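The Night Ferry to Latuheru Runs Again

The overnight ferry from Brilport to Latuheru is back in service after most of a year tied up at the yard. Anyone who planned a trip around it and ended up on the slow bus along the coast will be glad to hear it.

The boat is the same one, the Onska. She carries 400 passengers when full, though on the June night I crossed there were far fewer than that. The paint is new and the seats on the lower deck have been replaced. The snack counter still sells instant noodles, sweet coffee and very little else.

Boarding starts at eight in the evening from the east pier. The ticket window is no longer in the yellow building, whatever your guidebook tells you. It has moved to the ground floor of the old customs house, and the line forms on the stairs. Bring cash. The card reader was out of order when I bought my ticket, and the clerk did not expect it back soon.

There are two classes. A deck ticket gets you a mat and a place to put it. A cabin ticket gets you one of 37 bunks, with a curtain, a light and a shelf too narrow for a phone. I took a bunk on the way out and the deck on the way home, and slept better on the deck. If you do the same, choose the port side, away from the engine vents.

"People ask me if it will be rough," said Irfan Hutapea, the purser. "I tell them to ask me in August. June is nothing."

It was nothing. We left 40 minutes late, passed the breakwater light and ran flat all night. 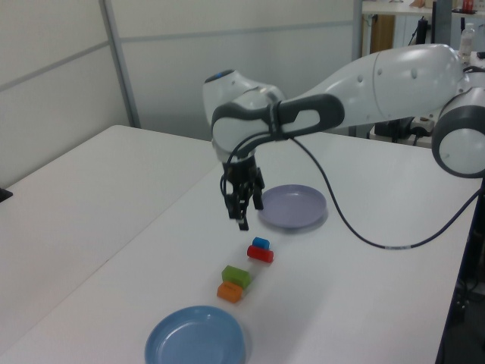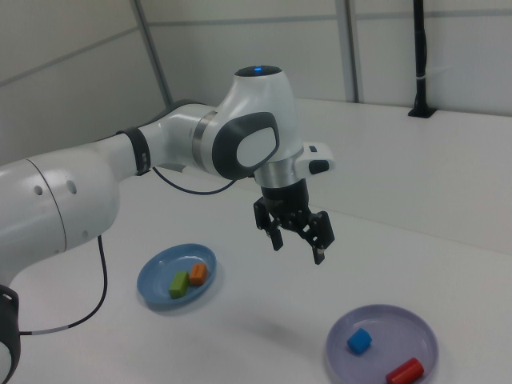

Getting off at Latuheru

The ferry ties up soon after sunrise. The harbor is a short walk from the market, and minibuses wait at the gate until they fill. The fare to the hill villages is posted on a board by the gate, so check it before you get in.

Most visitors head straight for the beaches on the north side. I stayed in town for two nights and did not regret it. The market street is busy until ten in the morning and then shuts almost completely until four. Fried bananas are sold at the corner by the post office, and the grilled fish stalls open along the sea wall after dark.

Saodah Sopacua rents three rooms above her shop on the market street. They are clean and plain, with a fan, a shared bathroom and a view over the tin roofs to the water. She doesn't take bookings online. You call, or you turn up and ask. She told me the months without the ferry were the quietest she had known, and that she used the time to fix the roof.

The walk up to Plakgate

Plakgate is the old stone gateway on the ridge behind town. The path starts beside the school and climbs through clove trees before it reaches the steps. There are 446 of them by the sign at the bottom, and the upper ones are uneven. Go early, carry water and wear shoes with some grip. The top has a bench, a little shade and a clear view back to the harbor.

The return ferry leaves Latuheru at seven in the evening, three nights a week. The days change with the season and are chalked up outside the harbor office. Take a picture of the board when you arrive.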